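Veltetlow Institute
Introduction to Robot Learning
Unit 4 Handout: Gathering Demonstrations for Folding Tasks

4.1 Purpose

This unit covers the collection of examples for a learning system that handles clothing. Students should have read the Unit 3 notes on hand-held grippers and should know how to start, stop and label a recording.

4.2 What counts as an example

One example is a single complete attempt at one garment, from the first contact to the release of both grippers. Pauses are part of the example and are kept. An attempt in which a garment leaves the bed is recorded to its end and labeled "incomplete." It is not deleted.

The Totano set, which is used for the term assignment, holds 1,000 examples. Each group will contribute 40 more, using at least 2 types of garment.

4.3 Varying the starting state

A system trained only on garments that begin flat and square will do poorly on anything else. Operators must therefore change the position, rotation and condition of the garment between attempts. Crumpled sleeves, raised collars and partly folded bundles are all acceptable starting states. Do not tidy the cloth by hand after recording has begun.

Lighting and bedding stay the same within a session and are changed between sessions.

4.4 Operator conduct

Move at an even pace. Keep both sets of fingers in view of the head camera when approaching the cloth. If a grasp misses, try again in the same recording, as corrections are among the most useful material in the set.

Groups at the Flornasbridge site should reserve the room in advance and leave wall markings in place.

4.5 Labeling

Enter the garment type, the starting state and the outcome before beginning the next attempt. The Ertürk scheme, given in Appendix B, has 19 labels. Use no others. Where two labels seem to apply, choose the more general one and add a short note.

Submissions are due at the end of February. Late sets will be accepted only by prior arrangement with the department office.
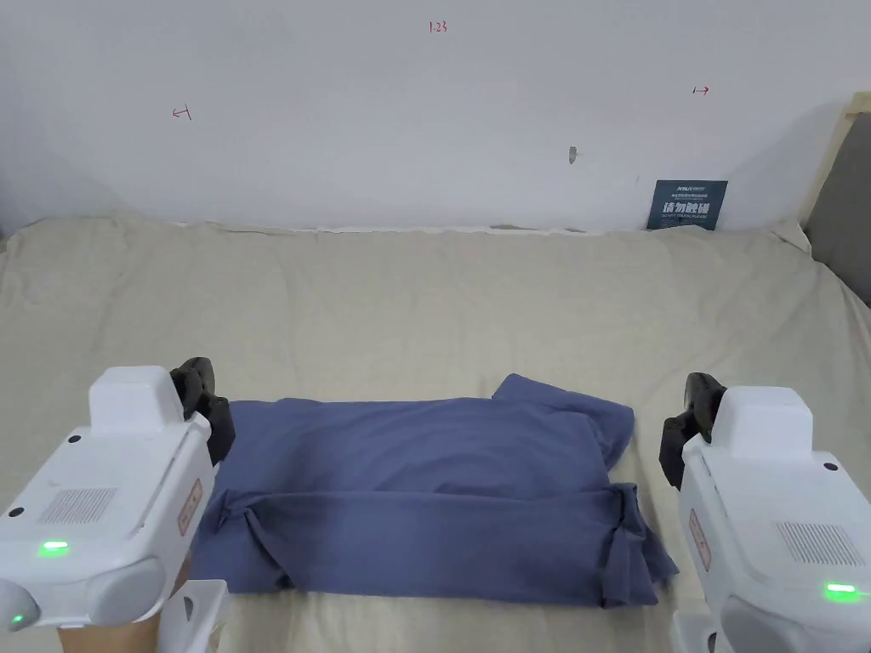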